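Home | Notebook | Methods | Downloads | People | Contact
This site uses cookies to remember your log-in. By staying on the site you accept them. OK

Reconstruction notebook – wrong-way and crossover collisions, working entry, August

Started 7:40 a.m. Goal for the morning: get a closing speed for the Olley Road ramp case that does not depend on the crush numbers. Ditte Ragnarsson did the crush work in the spring and I have kept away from her result so the two can be compared cold.

Inputs. Scene survey points from the total station, 674 in all after removing duplicates. Rest positions for both vehicles. Gouge marks at the area of impact, clear in the survey and in the police photographs. Vehicle weights from the scale tickets, plus occupants and cargo as listed in the file. No usable video.

Method. Planar linear momentum, two vehicles, single main impact. Departure angles taken from the first 4 meters of post-impact travel and not from the full path to rest, as the sedan rotated and then hit the median barrier. Post-impact speeds from drag along each path segment, with a separate term for the barrier contact.

Problem with the approach angles. The two vehicles were close to head-on, so the momentum solution is very touchy. Moving the sedan's approach angle by one degree shifts its computed speed far more than I would accept in a report. This is the usual trouble with in-line cases and I should have run the sensitivity table before anything else. Ran it at 9:15. The pickup's speed is fairly stable. The sedan's is not.
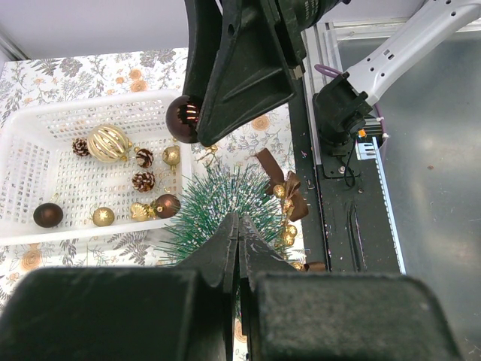

Can momentum alone give a reliable speed for each vehicle in a near head-on crash?

Only when the approach angles are known very tightly, and tire marks before impact seldom allow that. For most near head-on cases the speeds need a second source, such as crush energy or a module download.

Module status. Pickup: downloaded, one locked event, 5 seconds of pre-crash data. Sedan: connector damaged, bench download still pending. The Zirmont interface cable we have does not fit the sedan's module directly. Jitpraphai has the adapter on loan for the rear-underride series. Asked for it back.

Pickup pre-crash data. Throttle released, brake switch on for the last sample only. Recorded speed is wheel speed, so the last value needs care if the wheels were slowing under hard braking. Steering input is to the right in the last second, consistent with the orientation at the gouge. Treat the recorded delta-V as a lower limit until I confirm that the recording ran to the end of the pulse.

Drag factors. Used the skid tests from the same surface, done by our own crew with the shoulder closed. Kept a range and not a single value. For the sedan's rotating segment I used a reduced factor with partial wheel lock – left front locked by the fender, the others free as far as the inspection notes go. Remedios Dagdag wants the right rear checked again for bearing damage. Agreed. If that wheel was dragging, the post-impact speed goes up.

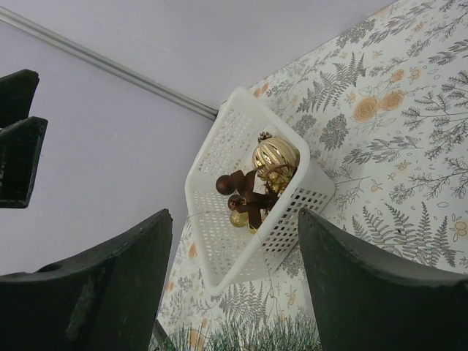 The barrier term is the other weak spot. I have been treating the contact as a sliding scrape with constant side force over 11 meters of marked concrete. The paint transfer is continuous but gets thinner past the midpoint, so the force was probably not constant. Reran it with the force falling in a straight line to zero at the end of the transfer. The sedan's post-impact speed dropped slightly, well inside the drag range. Leaving the constant-force version in as the upper bound.

Fixed one error from the previous entry: the grade on the ramp approach had the wrong sign in the pickup segment. Small effect. Old worksheet is marked superseded in the Zomerness folder, do not use it.

Checked the area of impact against the lane lines again. Gouges are in the pickup's lane by a clear margin under any vehicle alignment I tried. The wrong-way direction of the sedan is not in dispute. Where it entered is still open – the exit ramp is the obvious candidate, but nothing in the survey proves it. Keep that out of the speed section.

To do:
– right rear wheel on the sedan, spin check and photographs
– adapter back from Jitpraphai, then the bench download
– Monte Carlo run with approach angle, drag and weights varied together
– ask Ditte for her stiffness coefficients only after my range is fixed in writing
– sight distance at the ramp crest, night conditions, separate entry

Stopped 12:30. Worksheet saved with the sensitivity table on the second tab. Sedan speed range still too wide to send out, pickup range is fine as it stands.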